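Automation at the Plant Table: What Changes for the Workers?
Student project report, Pasichnyk group
Brillholm, Saturday, August 22, 2026

1. Background

Our group studied Nurnis, a small company which grows potted plants for offices. In June the company began to test robot arms for the care of the plants. The project has the name Feltlow. We wanted to know how the work of the staff changes when an arm takes over a part of it. We visited the test table 3 times and spoke with six workers.

2. The work at hand

The test table is simple. A watering can and a plant in a glass jar stand within reach of the arm, and the gripper comes to them from above.
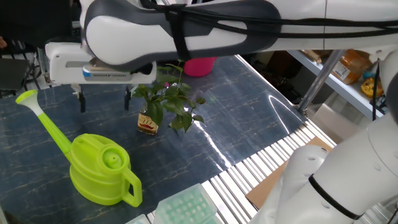
One grower told us she did not fear for her job, but she did not like that her morning now depended on a machine she could not repair. Two of her colleagues had the same opinion. Before the test, they decided themselves in which order the plants were cared for. Now the order is in a plan, and they must ask if they want to change it.

3. New tasks

The company has 223 plants in its care list, and 43 of them belong to the test. For these 43 plants the workers lift less, but they write more. Each shift they fill in a form about leaves, soil and errors of the arm. Nobody had counted this time in the first plan.

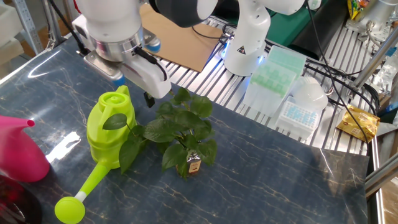
Figure 2. Gripper over the plant, with the green watering can beside it.

The workers also learned to stop the arm and to start it again. The training took one afternoon. Most of them found it too short, and the older workers asked for a second one.

4. Discussion

We expected that the main question would be the number of jobs. In our talks it was more often the question of who decides. 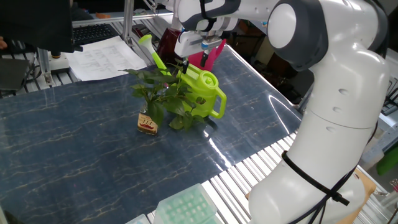 The shift leader answered that he would accept a slower arm if his people could set the plan by themselves. We think this wish should be tested in the next phase. Our sample is small, and we could not speak with the night shift.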